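Bralska Issues Safety Notice on Grip Release Fault in Werkus Arm Controller

2025-01-07

Bralska has issued a safety notice for the Werkus two-arm kitchen robot. A fault in controller software 3472 can cause a gripper to open when the wrist stops close to a wall or cabinet. No injuries have been reported. The fault was reproduced in simulation by the company's motion safety group, using a kitchen model with a recessed counter.

Simulated kitchen model, views from the fault study:
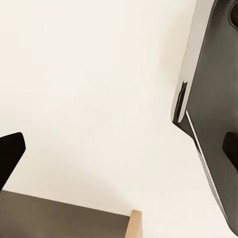
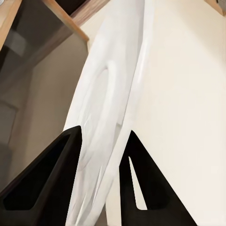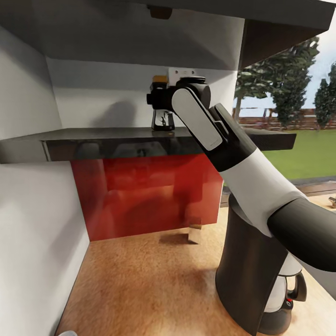
The fault starts in the collision monitor. When the distance between the wrist and a fixed surface drops below the set limit, the monitor orders a protective stop. In the affected software, the stop also clears the grip force command. The fingers then relax while the arm holds position, and any object in the gripper can fall.

The group ran 950 simulated reaches. The grip command was cleared in 194 of them, all within 200 milliseconds of a protective stop. Reaches over open counter did not trigger the fault.

"The arm stops as designed. The grip command should not be part of that stop," said Renata Vergara, head of motion safety at Bralska. "We have separated the two functions and are testing the change on hardware."

The fault was first reported in June by Montecinos, a distributor that services Werkus units. A technician there, Lautaro Jara, logged a dropped glass jar after a stop under a wall cabinet. The report was first classed as a worn finger pad, and the controller log was not reviewed until a second site sent in a similar record. Bralska has changed its intake procedure so that dropped-object reports include the log.

Until corrected software is installed, operators should:

Turn off automatic restart after a protective stop.
Keep people clear of the area under a loaded gripper.
Do not handle glass, blades or hot liquids in recessed spaces.
Save the controller log after any dropped object.

Units with the Forkex force sensor kit are also affected. The kit does not prevent the release.

Owners can request the corrected software through their distributor once hardware testing is complete.

Press contact: Apinya Rungrueang, Bralska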